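4.2 Collecting demonstrations with hand-held grippers
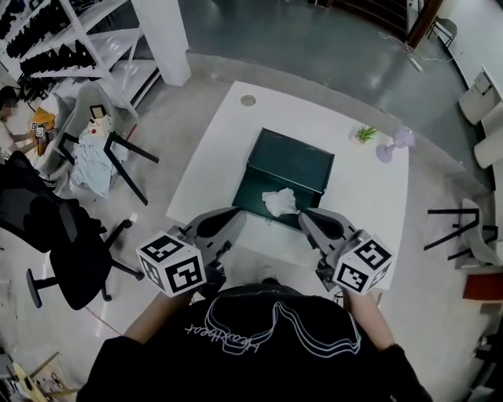
Figure 6. Bimanual demonstration at a table, seen from the head camera. Each gripper carries a cube with fiducial markers; the tissue is in the open green box.

4.3 Pose recovery and filtering

We recover the pose of each gripper from its marker cube in the head view. A single visible face is enough for an estimate, but two faces give a steadier one, and we weight the frames accordingly. Short gaps are filled by interpolation. An episode is dropped if either cube is lost for more than 11 frames in a row – most often when a forearm passes over it.

After filtering, the Kindeck set holds 1,445 episodes. All streams are resampled to 60 Hz before training. We do not mask the background, and objects left on or near the table stay in the images.

Soft items were the hardest to label. A crumpled tissue has no fixed shape, so we do not track it and instead mark only the frames where the fingers close and open. The Pollico baseline needs an object pose at every step and is therefore left out of the tissue results in Section 5. The Prerker baseline takes the same inputs as ours and is trained on the same split.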